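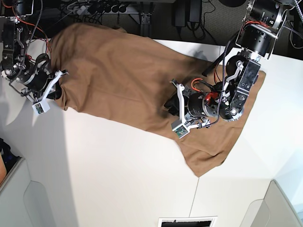 **Figure 2.** The two arms holding a brown cloth on the folding table at Holtovel, seen from above.

### 4.2 Changes in the folding room

Before the cell was installed, the 15 folders at Holtovel each took a cart from start to finish: sorting, flattening, folding and stacking. Flat pieces in one fabric weight now go to the arms (Figure 2), and people keep the mixed carts, the repairs and anything with straps or buttons. In July the cell handled 1,911 pieces, of which 146 were set aside and folded again by hand.

The folders we interviewed spoke less about speed than about how the day was broken up. Vira Ostapchuk, on the early shift, used to pace herself by the carts. Her work is now interrupted whenever a cloth bunches up and the arms cannot find a corner - a short job, but one that takes her away from her own table. She described the interruptions as more tiring than the folding.

Stepan Kushnir had a different view. His wrist pain had eased since the plain pieces went to the cell, and he liked learning to reset it. Only he and Mieke Baert had been trained to do so at the time of our visits, and both said they were called over during breaks. Neither had received a change in pay grade.

Supervisors still recorded output per person. Time spent clearing the cell did not appear in those records, and three folders raised this with us before we asked. The site at Druvholm, discussed in Section 4.3, logs it as a separate task.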